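Textile Care and Materials, Unit 6
Insulation in outdoor clothing: notes for students
Lecturer: Uldis Jõgi

Read these notes before the November practical. They replace the old handout, which had mistakes in the part on washing.

1. What keeps us warm

A jacket does not make heat. The body makes it, and the jacket slows down how fast it leaves. Most of this work is done by still air, held in small spaces between fibers or feathers. When the filling is pressed flat, there is less air and the jacket is colder, even if its weight is the same. The word we use for this is loft.

Please do not mix up loft and thickness of the cloth. The outer cloth can be very thin. Its task is to stop the wind and to hold the filling in its place.

2. Fillings

Down is light and packs small, but it loses loft quickly when it gets wet. Polyester filling is heavier for the same warmth, and it keeps more of its loft when wet. Wool filling is not so common; it is heavy, and it takes up a lot of water before it feels wet on the skin.

In class we use samples from two suppliers, Bakmont (polyester sheet) and Tevulell (loose polyester clusters). The Bakmont sheet can be cut with normal scissors. The Tevulell clusters must be weighed in the closed box, otherwise they fly everywhere and the result is wrong.

3. Quilting

Loose filling moves. After some months it collects at the bottom hem and in the elbows, and the shoulders become empty. Quilting lines divide the garment into smaller rooms so the filling cannot travel far. The price is that along each stitched line the two layers of cloth touch, and heat goes out there more easily.

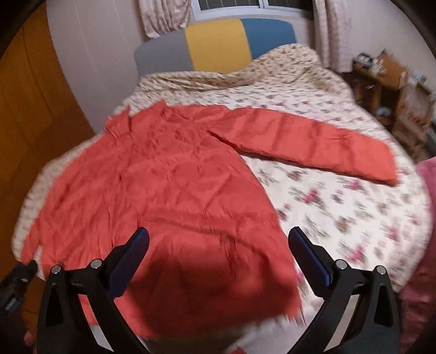
There are ways to reduce this loss. One is to put the lines farther apart, but then the filling can move more. Another is the box wall, a narrow strip of cloth between the outer layer and the lining – it costs more to sew, and you find it mostly in jackets for very cold weather. Simão Frade will show a cut sample of a box wall at the practical.

4. Washing and drying

Close all zippers. Turn the garment inside out. Use a small amount of liquid detergent and no fabric softener. Rinse two times.

Dry on low heat and stop the machine every 20 minutes to break the lumps by hand. Down needs much longer than polyester. If it still smells like a wet dog, it is not ready – put it back. Store the jacket hanging or loosely folded, never pressed in a small bag for the whole summer.

5. For the practical

Bring a ruler, a pencil and one old garment with filling that you are allowed to cut open. The scales are in room 76. Write the loft before washing and after drying in the same table, in millimeters, and note where on the garment you measured.

Reading: Ingvarsson, chapter on trapped air. The chapter on dyes is for the next unit.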